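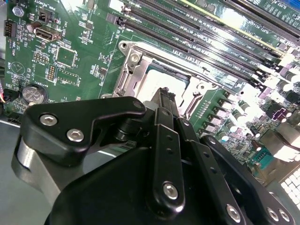 Comparing two grippers on a server board: tips from our bench

Use a scrap board first. A CPU socket is the least forgiving place to learn, and a bent pin cannot be blamed on the controller.

Tighten the finger screws before each session. We run the Roven gripper and the Mondum gripper on the same arm, and both become loose after 300 cycles. Keep the right hex key on a string near the arm.

Start slow. I set the speed to 10 percent for the last part of the approach and I raise it only when three runs in a row are clean.

Look at the reflections. Metal around the socket shines a lot, and a bright processor can look like a plain white patch to the wrist camera. Move the lamp to the side, or lower the exposure - do not do both at once, or you will not know which one helped.

Narrow fingertips are better between tall parts. The wide Mondum tips hold more firmly, but near the memory slots I prefer the Roven.

Write down each change with the time. Reiko Matsuda keeps our notebook, and it saved us 45 minutes when we had to go back to the old settings.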